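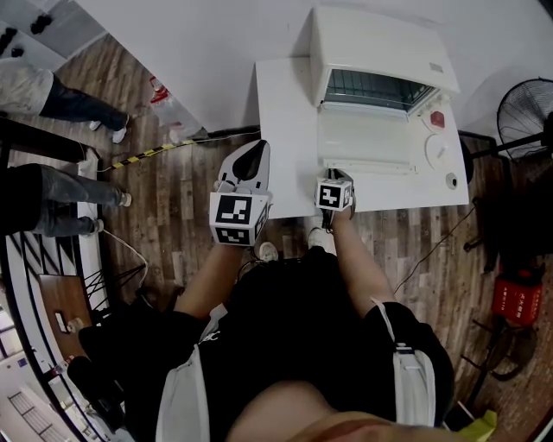 Manipulation Group, Clostden workshop – station notes

Setting up and looking after the toaster oven station with the hand-held grippers

These notes are for persons who start work at the oven station. They cover the pair of hand-held grippers, the oven on the white table, and the small repairs that we do ourselves. Please read everything one time before you touch the grippers.

Before you start

Unplug the oven. For the door and rack tasks we never need heat, and the dial can be turned without power. If your task sheet asks for the indicator light, plug the oven in only for that task and leave the door open for two minutes afterwards.

Put the oven so that the door opens fully towards the operator and the lowered door does not hang over the table edge. Push the table back to the wall. Cables that cross the walking way go under the striped cover. Bottles go on the floor, never on the table.

Checking the grippers

1. Clean the marker cubes with a dry cloth. Do not use alcohol, it makes the black print grey after some weeks.
2. Try to turn each cube with two fingers. It must not move. If it moves, tighten the screw under it and do the calibration again.
3. Close the jaws slowly and look at the pads. They should meet along the full tip. A gap on one side means that the pad has slipped on its pin.
4. Open and close each gripper 60 times. This sounds like a lot, but a weak spring shows itself only near the end.

Calibration

Stand where you will stand during the work and hold both grippers over the table, with the cubes turned up. Start the Brundulano program and choose "two hands". Turn each wrist slowly until both bars are full. The error value must be under 41. If it is higher, clean the cubes again and check the light from the window – strong sun on the white table is the usual reason in the morning.

Working with the door

Take the handle bar near the middle and pull down in one movement. Do not press on the open door with the gripper. The hinges are light, and we have changed them once already. For the rack, go in straight with closed jaws, open them inside, and take the front wire.

Changing a pad

New pads are in the drawer marked Trameck 728. Pull the pin out, slide the old pad off, and put the new one with the curve to the inside. Repeat step 3, then calibrate. Change pads after 160 hours, or earlier if you see cracks.

Write every change in the station book. Questions about the program go to Dario Lo Presti, and for spare parts please ask Ankica Golob before noon.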